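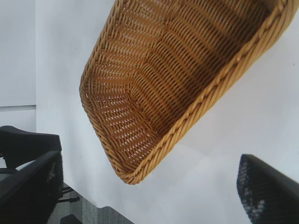

Handling Standards Group

We write the rules for how Driltow's grippers pick things up, put them down and leave them alone. There are five of us, and most of our work ends up in a binder, which Parveen Seneviratne maintains and the rest of us claim to have read.

The current handling code runs to 26 clauses. It used to be 24, until somebody brought in wicker. A woven basket is a humbling object: the rim is a thick twist, the walls are full of gaps, and no two behave alike. Clause 25 covers where fingers may close on an open weave. Clause 26 covers who signs the form afterwards.

House rules, in short: check the pads before each session. Log every grasp, including the embarrassing ones. Keep chairs and their owners outside the working area. If you changed the grip force, write down the old value as well as the new one. "Seemed fine" is not a test result, and Ruwan Talukder will send it back.

Eduardo Soriano runs the induction for new operators, which takes a morning and includes biscuits. Quang Lò looks after the Fanska test set, currently 968 household items, none of which may be borrowed for lunch.

Queries about the code go to Rezaul Biswas. He favours short emails.

Page last reviewed 2022-03-14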